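Rollwood releases version 7 of Tarnbridge grasp planning software

OSTPORT, 10th September -- Rollwood has released version 7 of Tarnbridge, its planning and control package for single-arm manipulators. The release adds a planner for thin, flexible items such as paper and cloth, and replaces the motion scheduler used in earlier versions.

Tarnbridge previously treated every item as a rigid body. The new planner, named Ghorbani, works from a short list of candidate pinch points and rescores them each time a new wrist camera image arrives. Replanning takes 34 milliseconds on the reference computer. If no candidate scores above the set threshold, the arm holds its position and the event is written to the log.

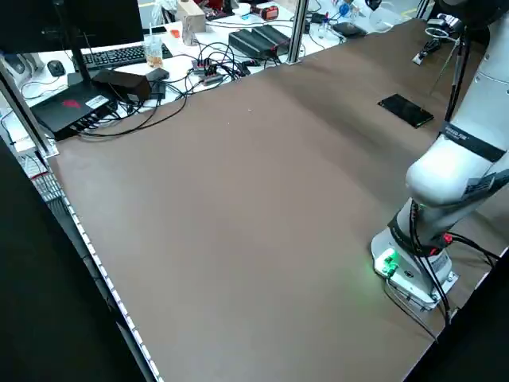 A white arm at the brown work surface, with the monitor and keyboard on the desk behind.

The scheduler now runs at 100 Hz and is separate from the perception process, so a delayed image no longer stalls the arm. Joint limits, speed limits and finger force are held in one configuration file. Files written for version 6 can be converted with the supplied command line tool -- custom gripper models must be checked by hand afterwards.

"Most of the work since February went into the scoring," said Bernadette Courtois, head of planning software at Rollwood. "A sheet changes shape when the fingers close on it, and a plan made before contact is soon out of date. We wanted the planner to use what the wrist camera reports at that point."
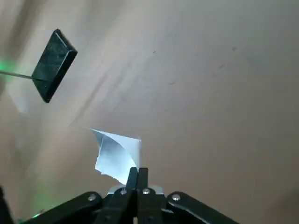
Finger force can be set in 40 steps, either for a whole task or for each grasp. The log viewer shows the commanded and measured finger gap on the same time axis, along with the score of the chosen pinch point.

Version 7 is available to current licence holders at no added charge. Support for version 6 ends in February. Release notes and the conversion tool can be requested from the Rollwood office in Ostport.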